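3 min read
14 shares · 8 comments

January 4, 2025

Second day with the Lorkano hand grippers and my wrists are tired already! Chepkoech Temba wants a verdict from me before Usbridge signs for a full set in April, so I'm writing things down while I still remember them (last time I trusted my memory and we ended up with the Carretero kit, enough said).

Both hands going this morning, brush on the right. I like how the weight sits in the palm – much better than the Skala pair. 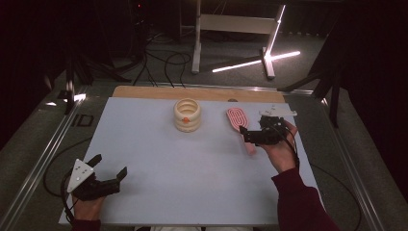
The cup

I figured the cup would be easy and the brush would be a pain. Wrong way around, for me anyway. Those fat rounded rings make me fussy about where I close, and I kept backing off and coming in again from lower down. 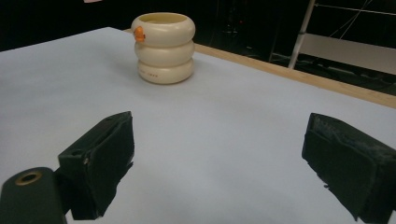
I had a sandwich at my desk and read the manual, all 200 pages of it, mostly about charging. The foam on the fingers is my one real gripe. Lorkano sells replacement pads in bags of 100, so I guess they know.

After lunch I went back to the brush and tried it bristles and all, standing up close. Chepkoech says I hold my breath when I do this. Maybe so! 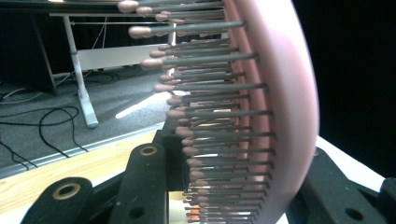
Would I tell Usbridge to buy them? Probably, if Lorkano throws in the pads and somebody shortens those cables.

Eight more tries tomorrow, then the write-up.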